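4.2 Small things and where they end up

By far the longest conversations we had during the Pellamham study were about the smallest objects. We had gone in expecting people to want to talk about paper files, or about the drawers they were embarrassed to open in front of us (and some of them did, at length, and over several cups of tea), but again and again the talk drifted back to paper clips, drawing pins, rubber bands and the odd foreign coin. Of the 257 desk diaries returned to us, a good many had whole pages given over to such things, often written with more feeling than anything the same person had to say about their computer.

Part of the reason, we think, is that small things come without a home of their own. A stapler sits where it is put down. Paper clips arrive in a little box, and the box does its job splendidly until the first time it is tipped over, after which they begin to travel. One diarist at the Balogun office wrote that she had "never once bought paper clips and never once been without them", and her colleagues said much the same thing when we read the line out at the March workshop, to a great deal of laughter.

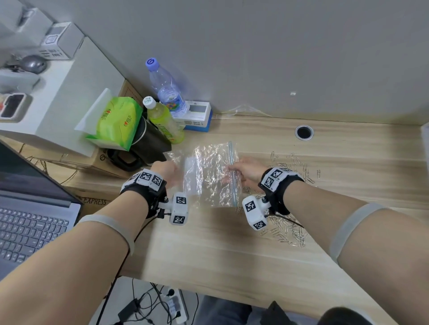

Keeping small things together calls for some sort of container, and our participants were wonderfully inventive about what would do. Jam jars were popular, as were mint tins, egg cups and the lids of larger boxes. The plain zip-top bag came up more often than we had foreseen, and it deserves a kinder word than it usually gets in writing on office storage. It is cheap, it lies flat in a drawer, and a clear one lets the owner see what is in it without opening anything. It does ask for two hands, though. In Figure 6 the left hand has hold of the bag near the bottom while the right pinches the side with the blue seal, and the clips meanwhile lie scattered over the desk, some of them tangled together. Several diarists grumbled about exactly this sort of arrangement: a soft bag will not stand open by itself as a jar will, and a handful of clips seldom comes away from the heap as neatly as one would like.

Figure 6. A clear zip-top bag held over a desk, with loose paper clips to the right and drinks bottles and a packet of tissues in the back left corner.

We were also struck by how much of the desk was given over to the comforts of the day. Water bottles, mugs and tissues turned up in the diaries nearly as often as pens, and they tended to drift towards the back, near a wall if there was one, leaving the front clear for whatever was being done. Ladi Haruna, who read the diaries alongside the first author, took to calling this strip "the pantry", and the name stuck so firmly that it found its way into our coding sheet. Things in the pantry were rarely tidied in the proper sense. They were nudged along to make room, and then nudged back again.

Asked how long they would put up with loose clips before gathering them up, people gave answers that varied enormously, and we have not tried to force them into an average. We return to the matter in Section 5, where Wanting Tan's interviews take up the question of shared desks and of who feels obliged to clear them.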